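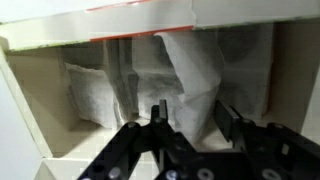 White cabinet compartment with two pieces of white cloth.

Progress report to Ingeborg Zürcher, Brirdale kitchen refit program

Countertops first. Josell has delivered 22 of the sinks and none of the matching tops. Their revised date is December, the third revised date we have had from them, and I would not plan a shutdown on it. I have asked for a shop drawing with a signature on it before we release the next payment.
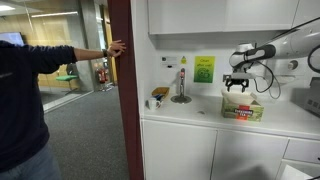
Cost is holding at $339 per linear foot installed, on paper. That figure leaves out the backsplash returns, which Correa now says were never in their quote. Styliani Konstantinidis is going back through the emails. Openings also need a second look: a tall post like the maroon one between the office and the white kitchenette can't be moved to suit a long slab, so every top going past one should be measured on site. Correa wants to work from the old plans. I said no.

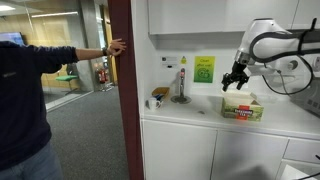 Can we save money by switching to a thinner gauge?
Up to $200 a kitchen, according to Fusus, but they priced it without the plywood backing, and I expect most of the saving to go once that is added.

The sealant trial is finished. Fusus calls the result excellent — the test piece had two stains I could see from the doorway. I have asked for a second piece, cut from our own stock, by Friday.

Invoice 1153 is still on hold.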